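Home | About | Recipes | House Stuff | Archive

Bread on the Table by Five

I've been baking sandwich bread for the family since last fall, and I keep getting asked how I fit it in, so I'm finally writing it all down. Fair warning, it's long, and most of it is me arguing with myself about timing!

The short version is that I stopped trying to do it in one day. My old routine was mix in the morning, knead, wait, punch down, wait some more, shape, wait AGAIN, and by then somebody needed picking up from swim practice and the loaf had crawled over the side of the pan. I threw out two of those. Well, I threw out one and we ate the other as very flat toast.

Now I mix after dinner. Flour, water, salt, a little honey, a small pinch of yeast (much smaller than the recipe wanted), stir it with the handle of a wooden spoon until there's no dry flour, lid on, into the fridge. The whole thing takes me maybe ten minutes including wiping the counter. Then it sits overnight and most of the next day, and I pull it out when I get home at lunch.

The fridge part scared me at first. I thought cold would kill the yeast, and my neighbor Antigoni Koutsoukos laughed at me for a good long while over that one. It just slows down. You get a better taste out of it too, a tiny bit sour, more like the loaves we used to buy at the bakery in Ostley before they cut their hours. My kids noticed before I did.

What I do have to watch is how cold our kitchen is. We moved into this place in July and it felt like an oven, so all my early notes are useless. By January the dough was sitting there like a rock at four in the afternoon. I tried the top of the fridge, I tried the laundry room, and what finally worked was the oven with only the light on and the door shut. Put a sticky note on the knob if you do this. My husband preheated it once with the bowl inside and we don't need to talk about the bowl.

Shaping I'm still bad at. I pat it into a rectangle, fold it like a letter, roll it up and pinch the seam, and about half the time there's a tunnel through the middle where the jelly falls out. If I press harder when I roll, it's better. If I'm rushing, tunnel.
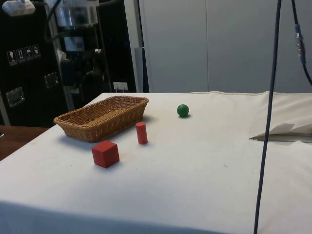
Eirini Sotiropoulos wrote in to say that I should flour a lot less when I'm shaping, that all the extra flour was keeping the layers from sticking to each other and that was my tunnel right there. She wipes her counter with a damp cloth and uses nothing else. I tried it the same week and hated it, dough up to my elbows, and then I tried it again with slightly wet hands and okay, Eirini, you win. The last three loaves have been solid all the way through.

On baking: I go 30 minutes with foil over the top and then take it off and let it brown. I used to pull it when it looked done and it was gummy inside every single time. A cheap thermometer fixed that. Let it cool before you cut it, too, which I know everybody says, and which I ignored for months because warm bread and butter is one of my favorite things on this earth. I compromise now. We're allowed the heel.

For flour I've settled on plain old bread flour with a scoop of whole wheat. I did a whole batch with half whole wheat and my youngest asked if it was "the healthy kind" in a voice I will remember forever. One scoop gets past her. Two does not.

A few of you asked about freezing. Yes, slice it first! I freeze seven slices to a bag, and they go straight from the freezer into the toaster. Mireille Jacquet emailed to ask whether the dough itself freezes, and I've only done it once. It came out a little squat but tasted fine, so I'd say go ahead if you have pizza in mind and maybe skip it for a tall loaf.

Next up I want to try cinnamon raisin, if I can get that roll tight enough to deserve it. I bought the raisins already and they're going fast, so it had better be this month.

1163 shares | 7 comments

Contact | Copyright Bread on the Table | Back to top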